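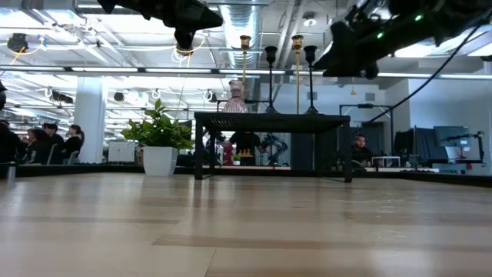 Vase and candlesticks on the stand, with both grippers overhead.

Indent: frequently asked questions
Last updated 27 February 2026

What is Indent?
Indent is a method for training a two-arm robot to arrange objects in a set order. We split each demonstration into nested steps, the way an outline is indented, and train the policy to predict which step it is in along with the next motion.

What is the task on this page?
We call it the shelf task. The robot moves a vase and candlesticks in two colors from the tabletop to a low black stand. Each trial has a target order, given as a short line of text. Either arm may pick up any object.

Why candlesticks?
They are tall for their width and easy to knock over. They also differ mainly in color, so a policy that only learns shape will get the order wrong.

How much data did you use?
600 demonstrations, all recorded by teleoperation in January. Our baseline, Vumik, was trained on the same 600. 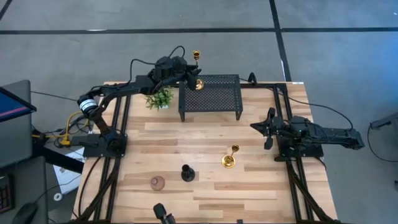 Start positions are changed before every trial. We move the loose objects by hand and leave the stand where it is. A trial ends when the last object is released or when anything falls over. We don't reset a fallen object and continue.

How well does it work?
We ran 100 trials per method on the shelf task. Indent had the higher success rate. Most of its failures were late in the trial, when an arm reaching for a free spot bumped a candlestick already in place. Vumik made more order errors, usually swapping two candlesticks of different colors.

Do the step labels have to be written by hand?
Some of them. We labeled 346 demonstrations by hand and used a small classifier for the rest. Labels on the short regrasp steps are the least reliable.

Does it work on other robots?
We have only tested it on this setup. The Grusport port is in progress and has no results yet.

Can I use the Bhardwaj split?
Yes. It holds out certain color orders from training and is included in the download. Please report it separately from the main split.

Is the code available?
Training code and labels are out. The teleoperation code is not part of this release.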